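Cirnalton Neighbors Help Board
Home > Furniture and Rooms > Dining

Round table for a squarish dining room: how big is too big, and is black a mistake?

Asked by Gerardo Messina
Tags: dining table, round, dark furniture, small rooms

Hi all! We finally gave away the old rectangular table (hooray) and I have my heart set on a round one. I grew up eating at a round table at my grandmother's and I still think it's the best way to feed people, everybody in one conversation and no far end where you can't reach the rice.

The room is 129 inches across in both directions, near enough. One doorway to the kitchen, one wide opening to the living room, a window on the far wall with a radiator under it. Nothing else in there at the moment except a floor lamp. Most nights we're four at dinner. A few times a year we're eight, and I'd like to do that without dragging in the card table.

My questions:

Is a 60 inch round too much for that room? My wife says yes, I say no, and we've both been saying it since August.

Pedestal or legs?

And we're both leaning toward black. Will it make the room feel like a cave? The walls are a pale yellow and the floor is medium oak. I've also heard black tables show every crumb, which with our kids would be a lot of crumbs.

The budget is flexible if the thing will last. Secondhand is welcome. Thanks in advance, this board talked me through my gutters last year and I'm still grateful.

3 answers, sorted by most helpful

Slamet Simanjuntak
Member, Furniture and Rooms regular
Marked as accepted

Oh, I love this question. Round tables are my favorite thing to help people with, so forgive the length.

1. The size

Start with the walls. Take your 129 inches, subtract the 60, and you have 69 left over. Split that between the two sides and you get 34 and a half inches from the table edge to the wall. The usual advice is three feet, so you're a hair short of it. That's enough to sit down and get up again comfortably. It isn't quite enough for someone to walk behind an occupied chair carrying a hot dish. On the radiator side you lose whatever the radiator sticks out, so measure that too and put your skinniest chairs (or people) there.

Now go around the edge. A 60 inch circle has just over 188 inches of edge, and with eight people that's just under two feet each. Elbows will meet, but it works for a birthday. With four of you on an ordinary night it's going to feel luxurious, maybe even a bit far away. You'll be passing the salt with a straight arm.

If you drop to a four-foot round, the room opens up beautifully and four people are very happy. Six can manage. Eight can't, not with dinner plates.

The in-between size is 54 inches, and I'd look hard at it. You gain three inches of walking space on every side, and eight is possible if nobody brings a chair with arms. Or find a four-foot round that pulls apart for a leaf. It turns into an oval for the big dinners and goes back to a circle the next morning.

Before you spend anything, do the string trick! Tie a pencil to a string half the width of the table, draw the circle on flattened cardboard or an old bed sheet, cut it out and lay it on the floor. Put your chairs around it, pulled out as if people were sitting in them. Leave it there through two or three dinners and walk past it with the laundry. You and your wife will have your answer by the weekend, and it costs you one sheet.

2. Pedestal or legs

Pedestal, for a round, every time. Four legs on a round table always land where somebody's knees want to be, and when you squeeze in extra people one of them ends up straddling a leg all evening. Do check the weight of the base, though. A wide top on a light pedestal will tip when a kid leans on the edge (and they lean). In the store, press down firmly on the rim with both hands. If the opposite side lifts at all, walk away. A heavy cast base or a broad drum base is what you want under anything five feet wide.

Look underneath as well. The plate that joins the top to the column should be wide, and it should be bolted. Short wood screws work loose after a year or two of being leaned on.

3. Black

I'm a fan. Pale yellow walls and an oak floor with a big black circle in the middle sounds wonderful to me, and I don't think you'll get a cave. The walls and the ceiling do most of the work in deciding how bright a room feels. What a large dark top does do is look heavy, and a round black table takes up a lot of your view when you're standing close to it. 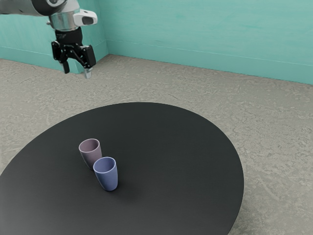
4. Keeping a dark top looking good

The finish matters far more than the color. High gloss black shows fingerprints, dust, crumbs and every wipe mark, and with kids you'd be polishing before each meal. Satin is the happy middle. Dead flat matte hides dust nicely, but some of the cheaper matte coatings pick up shiny spots where plates get slid around, and you can't buff those out.

For everyday cleaning, a damp microfiber cloth, then a dry one. No spray polish, it builds up and goes cloudy. Put felt under anything you slide, like a fruit bowl or a lamp. Light scratches in real wood stained black can be touched up with a furniture marker. Black paint over fiberboard is harder, once it chips you see pale brown and the edge can swell if water gets in. On a round table the rim takes all the knocks, so run your hand the whole way around before you buy.

Crumbs, yes. They show. I decided years ago to look on this as a feature, you can see where to wipe.

5. Light

Move that floor lamp or get a pendant. One warm light hung over the center of a dark round table is one of the nicest things you can do to a dining room. The bottom of the shade wants to be 30 to 36 inches above the table top. Lower looks lovely until somebody stands up to carve.

Post your sheet measurements when you've tried it, I'd really like to know who wins!

grerkby_mom
Member

We have the 60 in a room that's a tiny bit bigger than yours and I would do it again tomorrow. Homework, puzzles, Thanksgiving, all of it. The one thing I'd add is a lazy Susan. With a table that wide you can't reach the middle and it ends up being a no man's land for mail.

Ours came from the Plilgate secondhand barn out past Grerkby, it was 200 dollars with a pedestal that took two grown men to lift. They get round ones in fairly often but they go fast, so call in the morning. Check the doorway first!! The top came in on its edge with barely any room to spare, and our friends had to send theirs back because it wouldn't make the turn in the hall.

Also benches don't work with a round table. I tried. Curved ones exist and they cost more than the table did.

Guest

get oval. same idea and fits more people

Comments on the accepted answer

Gerardo Messina: This is fantastic, thank you so much! Sheet is cut and on the floor. I did the 60 first and then folded it in to 54. I hate to type this, but my wife may be right about the side by the radiator. It sticks out seven inches, which I had never measured in my life. We're leaving the 54 down for a few more dinners.

Slamet Simanjuntak: Seven inches would do it! You could shift the table a little toward the living room opening, it doesn't have to sit dead center. If you hang a pendant, decide on the table spot before you put the hook in. I did those in the wrong order in my own place.

Gerardo Messina: Good thought. Does a rug help or hurt with a black table? We have one in the attic from my aunt Sala, round, cream colored, a bit over six feet.

Slamet Simanjuntak: Cream would look terrific, but that's too small for a 54. You want two feet of rug past the table edge all the way around or the back chair legs drop off every time someone pushes back. Eight and a half feet across would do it. Save your aunt's for the living room, under the coffee table.

grerkby_mom: cream rug + kids + spaghetti, just saying. We went bare floor with felt pads on the chairs, the stick-on ones fall off so get the kind that nail in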